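Jarorora Earth Science Boards > Hydrology and Soils > Field Methods

Thread: Falling-head slug tests in silty till – which part of the curve do you fit?

tillplain_dg
I have slug test data from the Tangen wells, screened in silty till with thin sand stringers. Standard PVC, 2 inch casing, transducer logging every second for the first stretch and every 30 seconds after that. On a semi-log plot of normalized head against time I get two straight segments, an early steep one and a late flat one. The Bouwer and Rice fit gives very different K depending on which I use. The original consultant fit the early segment for every well. I think that is wrong but I would like a second opinion before I redo the table.

karst_or_bust
Early steep segment is often the filter pack draining or filling. If the screen straddles the water table, you get the double straight line effect and you fit the second segment. Is the screen fully submerged?

tillplain_dg
Submerged in most of them. Two wells straddle. The double line shows up in both groups.

Etelka Sárközi
Then filter pack drainage only explains the straddling wells. For the submerged ones I would look at three items, in this order:

1. Well development. A smeared borehole wall in till lowers K near the screen and can dominate the whole response.
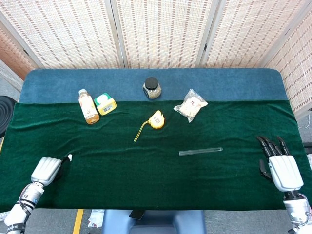

2. Initial displacement. Compare the expected displacement from the slug volume with the value the transducer recorded. If they disagree, time zero is probably off.
3. Storage. Bouwer and Rice assumes quasi-steady flow and ignores specific storage. In low-K material with some compressibility the plot is concave upward, and people draw two lines through what is one curve.

For item 3, fit the normalized head range from 0.20 to 0.30 or switch to the KGS model.

karst_or_bust
Agree with 1 and 2. I don't agree that the KGS model helps much here. With one well and no observation well, specific storage is poorly constrained and you end up with an extra parameter that soaks up every error in the test.

Etelka Sárközi
Poorly constrained, yes. The K estimate is still less biased than one from an arbitrary straight line. You can fix specific storage at a plausible value for till and check how far K moves. At Fuvbridge it moved very little.

mudlogger_ret
Before anyone changes models, repeat the tests. Do at least two initial displacements per well and run both falling and rising head. If the normalized curves don't overlie each other, none of these solutions apply and you have a skin or a development problem. I have seen whole reports built on one test per well.

tillplain_dg
The April round was one falling-head test per well, no repeats. I do have the raw files. In the slowest well the test was stopped at 60 minutes with most of the displacement still present.

karst_or_bust
That one is not usable for anything beyond an upper-end guess. Let it run overnight, and log barometric pressure while you do it. If the transducer is unvented, a pressure change over that length of time will look like recovery.

permafrost_pete
Side question, does anyone trust lab K on cores as a check? We had permeameter results at Purnona that were well below every slug test.

mudlogger_ret
That is normal for till. The core misses the fractures and the sand stringers, and it measures vertical K unless you trimmed it sideways. Use it for the matrix and leave it there.

Etelka Sárközi
I would put it a bit less strongly. The gap between core and slug values is information about fractures – I report both, with the sample orientation stated. My notes on fitting ranges are in post 879 of the methods sticky.
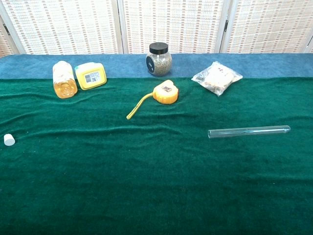
Green cloth and woven folding screen.

tillplain_dg
Read the sticky, thanks. Displacement check so far: recorded values are lower than expected in the submerged wells, so time zero needs correcting before I fit anything. I'll redo those first and schedule repeats with two slug sizes.

karst_or_bust
Post the normalized plots when you have them. I still expect the early segment to disappear in some wells once time zero is fixed, and then the model argument matters less.

mudlogger_ret
Redevelop the wells before the repeats, not after.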